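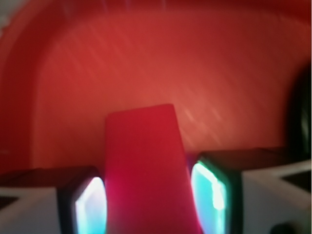
Nandside Angling Book Circle – Cataloging and Jacket Desk

Section 6. Covering a dust jacket and getting the book onto the list

If you've come straight from the section on cleaning, you should have a dry, dusted book next to you and a cup of coffee a good long way off. I've been doing the jackets for the Circle since Kaede Imai handed me the folding bone and the key to the cupboard, and what follows is how I do it. Other people fold differently! Stamatia Dimitriou starts from the bottom edge and her jackets look better than mine, so if you already have a method you like, skip to the part on listing.

Everything in this section is for books with loose paper jackets. Pamphlets, tackle catalogs and club yearbooks go in polyester sleeves and they have their own pages further on.

What you need on the table

Film with a paper backing, on the roll. We buy Onditz, the plain one. The adhesive-edge version is in the cupboard too, in the same color box (I know, I know), so read the end label before you pull any off.
A folding bone
A steel ruler, longer than the jacket is tall
Scissors you haven't used on tape
A soft pencil
A sheet of clean blotting paper to work on

CAUTION: No sticky tape on the jacket itself, front or back, not even the archival kind. If a jacket is torn, put a slip in the book that says "tear" and where it is, and leave it in the repair tray. I've spent whole evenings getting brown tape off a pike fishing book that somebody loved very much.

Covering the jacket

1. Take the jacket off the book. Open both boards a little and let the flaps slide out on their own. If a flap sticks, stop and look at what it's sticking to. Old bookplates are usually the problem, and a bookplate can be worth more to us than the jacket.

2. Lay the jacket face down on the blotting paper and smooth it from the spine outward with the flat of your hand. Don't press the old fold lines out, you'll want them later.

3. Measure the height and add enough film for a fold at the top. With the 9 inch roll you can do nearly all the ordinary octavos. The big river atlases and the color plate books need the wide roll, and that one lives on top of the cupboard.

4. Cut the film a couple of inches longer than the jacket at each end. You can always trim it. I've never found a way to put any back.

5. Slide the jacket between the film and the paper backing, with the printed side against the film. Get the bottom edge of the jacket right down into the factory fold and check it at both ends. This is where mine go wrong if they're going to – it looks straight in the middle and it's wandered off at the flap.

6. Fold the top edge of the film down over the backing. Crease it lightly with your fingers first, all the way along, then go over it again with the bone. Light pressure, several passes.

7. Trim the ends. Leave a little film past each flap and fold it back behind.

8. Put the covered jacket back on the book, spine first. Close the book and run your thumb down both joints so the new film learns the shape. Then leave it under a flat weight while you do the paperwork.

NOTE: Film squeaks and feels too tight on a new cover. It relaxes overnight. If it still bows the boards the next day, you've folded it too snug and you'll need to open the top crease and let it out a bit.

CAUTION: Price-clipped jackets have a sharp little corner where the clip was made, and it catches on the film when you slide it in. Go in from the other end.

Don't trim a jacket to make it fit. Not even a ragged one. I mention it only because we had a lovely old grayling book come in from a house sale with a quarter inch gone all the way around, dead straight, done with great care by someone with a very good knife.

Getting it onto the list

We keep the list in Hasiner, on the laptop in the back office. It's a simple program and it's fairly forgiving, but it does have its ways.

1. Open Hasiner and choose New Item. Ignore the box that offers to fill in the details from a barcode. Hardly anything we handle has one, and when it does, the program likes to tell you it's a cookbook.

2. Type the author, last name first. For joint authors, put them in the order they appear on the title page. The title page wins over the jacket and the spine every time, even if the spine has the name everybody uses.

3. Type the title in full, subtitle and all. Angling writers adore a long subtitle and people really do search on them ("being the recollections of" and so forth).

4. Enter publisher, place and year. If there's no year, leave the field empty and write what you think in Notes with a question mark. Please don't put your guess in the Year field! It goes out to members as fact and then I get letters.

5. Choose the species tag. You can have more than one. Trout and salmon are separate tags, sea fish are all together under Salt, and anything on knots, rods, reels or fly dressing goes under Tackle whatever fish it's meant for.

6. Fill in Condition. Book first, then jacket, with a slash between, so a very good book in a good jacket is VG/G. No jacket is a dash. Then say what's wrong in plain words: "foxing to the first few leaves," "owner's name on the flyleaf," "smells of pipe." Members forgive nearly anything you've told them about in advance.

7. Press Save and wait for the item number to come up in the corner. Write it in soft pencil on the inside back board, top left, small.

NOTE: Hasiner logs you out if you leave it alone for 60 minutes, and it doesn't keep what you've typed. Save before you wander off to look something up. I've lost a complete entry on a run of carp annuals that way, and the second version was much grumpier than the first.

NOTE: The Notes field has no spelling check. "Angel" for "angler" has gone out in the members' list more than once.

If something looks wrong

The film has a white haze along the fold. You've pressed too hard with the bone. It's only cosmetic, so leave it unless it runs across the title.

The jacket slips around inside the film. Too much room at the top. Open the crease and fold it again a little lower.

The item number won't appear. Check the Author field for a stray comma at the end. If that isn't it, close the item, open it again and press Save a second time.

The number's already penciled in another book. Don't erase either one. Put both books on my shelf with a slip and I'll sort it out.

Fishing bits tucked in the pages. Flies, permits, pressed weed, a snelled hook on one happy occasion. Anything with a hook goes in the tin right away (check the gutter of the book before you run a finger down it). Permits and letters go in an envelope with the item number on the front, and mention them in Notes, as plenty of our members would sooner have the permit than the book.

Replacement rolls

When you open the last roll of either width, write it on the pad inside the cupboard door. I order from Nikolaidis in April and again before the winter sale, and the rolls come in boxes of 8. If we run out in between, Stamatia usually has a part roll at home that she'll lend, and she likes it returned with the cut end squared.

Steps checked against the current version of Hasiner, 11/08/2024. Plates, maps and folding charts are in the next section.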